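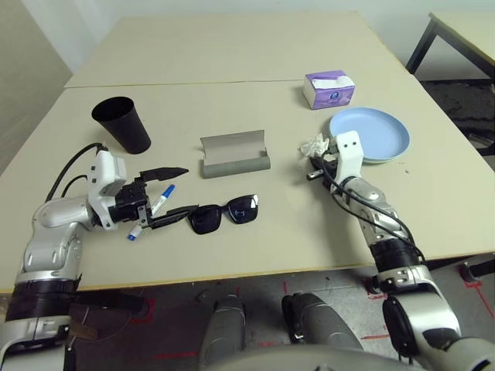 Zanele Hendricks
Garba Sani wrote under my last post that two tables pushed together never stay together, and I'd love to prove him wrong! I have two matching beige tables making one big desk, and everything I use in a day lives on it – pens, sunglasses and their case, tissues, a cup, a plate for snacks. I really like having the space. But by 3 in the afternoon there's a gap down the middle and my pens roll right into it. How do I keep the tables tight, and where should the small stuff go?

Ada Vitale
I love a double table! Mine has held together all year with two hook-and-loop straps, one around each pair of legs where the tables meet. Check the heights first. One of mine sat a hair low, and a felt pad under each foot fixed it. For the small stuff, stand your pens in the cup (get another one for drinks) and let glasses go back in the case the minute they come off your face. I keep my tissues well back so my elbow doesn't catch them, and nothing at all sits on the seam. It's so nice to have a clear stretch in the middle to write on!

Nga Đỗ
clamps. 9 bucks for the pair

Zihan Long
Straps worked for me too, but I'd add rubber pads under the feet if you have a smooth floor. My tables used to creep every time I leaned on the front edge. Felt made that worse – it slides. And try a shallow tray for whatever you empty out of your pockets. Mine is an old baking tray and I'm very fond of it.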